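October, open day at Drarkham, assembly cell 2

Notes for the notebook, mostly for Josefien B., who was on the other stand all afternoon.

Set-up finished 13:15. Went with the planetary gear task after all. Mamta Negi argued for the bevel pair because visitors can see straight away what it is meant to do, but meshing at an angle is not reliable enough to put in front of people. The planetary set needs three gears placed on a carrier, and the starting positions can be changed between runs without reteaching.

Dark mat on the white table, same as in the lab. Lighting in the hall is whiter than ours. Exposure set to 490 and left there. Glare on the mat is tolerable; glare on the gear teeth is worse and moves the detected centre if the gear lies close to the edge of the mat. Worked inwards from the edge for that reason.

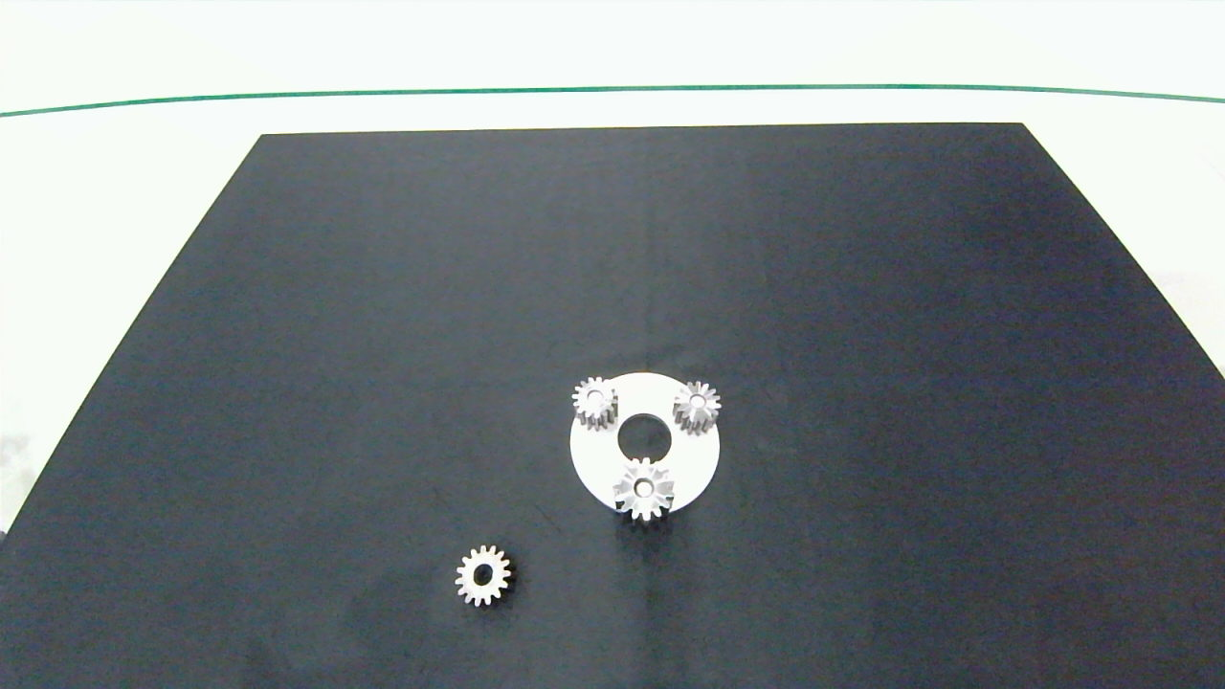

Sylvain Brunet ran the first block while I did the talking. 17 runs before the break. Failures logged by type:

Gear put down short of its pin, rocks and stays tilted. Most of the failures.
Fingers close on the tooth tips and the gear turns in the grip. Seen with the old finger pads only. Changed pads at the break.
Planner timeout. Once, cleared by restart.

A visitor from Martens (Ardalan Kermani, gearbox repair) asked why we do not chamfer the pins. Fair question. Drawing for the carrier is file 1674, revision still open, so this can go in before the next print. He also asked about cycle time. I gave him the lab value and said the hall value is slower, as speed was limited for the public.

Second block, 14:40. Mamta got her bevel gear in the end, pick only, no meshing. Approach from above, fingers nearly closed on the way down, opened late. I would open them earlier. The late opening looks hesitant and costs time, and people at the barrier took it for a fault.

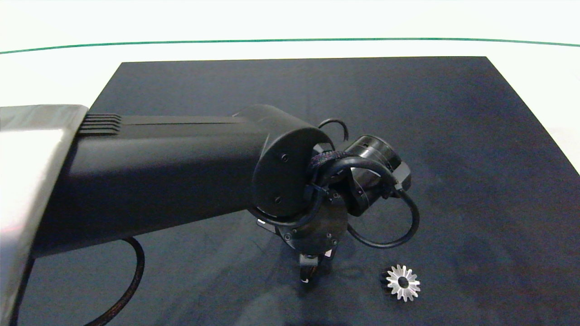
Cable routing at the wrist needs another look. With the last joint near its limit the loop takes up more room than the model allows for, and the planner knows nothing about it. Sylvain suggests a clip further up the arm. Try this in the lab first, with the Fistuvberg clips if there are any left in the drawer.

Questions that came up more than once: what happens if someone moves a gear during a pick (it stops, then looks again), whether it learns (the grasp part, yes; the sequence, no), and price. Sent price questions to Josefien Van der Linden at the Famach desk.

To do:
Chamfer on carrier pins, new print.
Fresh pads in the spares box, both sizes.
Earlier finger opening on the bevel pick.
Wrist loop: measure at joint limit, add to collision model.
Export logs from both blocks. Sylvain has the stick.

Power off 17:05, arm parked, e-stop in.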